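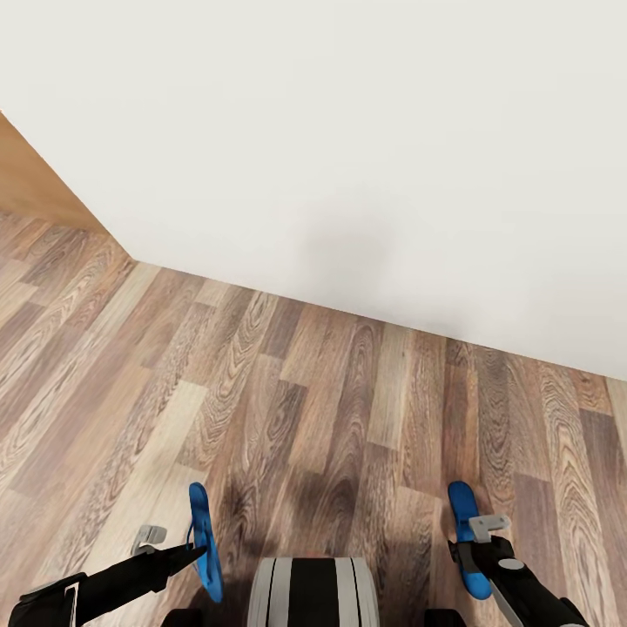

Head view in the demo apartment. Two arms, two blue fingers, a great deal of floor.

Spent the evening with the trial version of Susturell, the home-robot simulator Takus wants to rent me by the seat. Notes as I go.

You get a furnished place, a two-armed robot and 10 starter chores. I picked "tidy the bedroom" and watched it regard the planks. Whoever did the wood grain had a wonderful time. Every board has its own personality, and a couple of them have two.

Setup was painless, which annoyed me, as I'd cleared the whole night for complaining. Install, log in, pick a room, go. The manual is 81 pages and I have read four of them.

The best thing in the package is the camera switching. One key takes you from the head to the wrist, and you find out how little a wrist knows about the world. 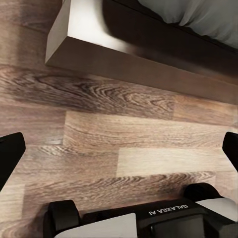
Wrist view: corner of the bed, rumpled gray fabric, GALAXEA AI in mirror writing.

I like that the bedding has folds in it. Cheaper kits I've tried give you a mattress like a bar of soap. The shadow under the bed rail is nice too.

Less nice: the pricing page. There's a Home tier and a Lab tier, and the difference is explained by a table with two rows, both of which say "more."

Olga Quiroga asked if it's any good for teaching. I'd say yes for a small class, if you write your own chores. The starter ones assume you already know what a joint limit is and have made peace with it.

Suha Farah asked if it beats Trombridge. Prettier floors, worse menus. I'm keeping the trial until it runs out — then Takus and I will have to talk about money.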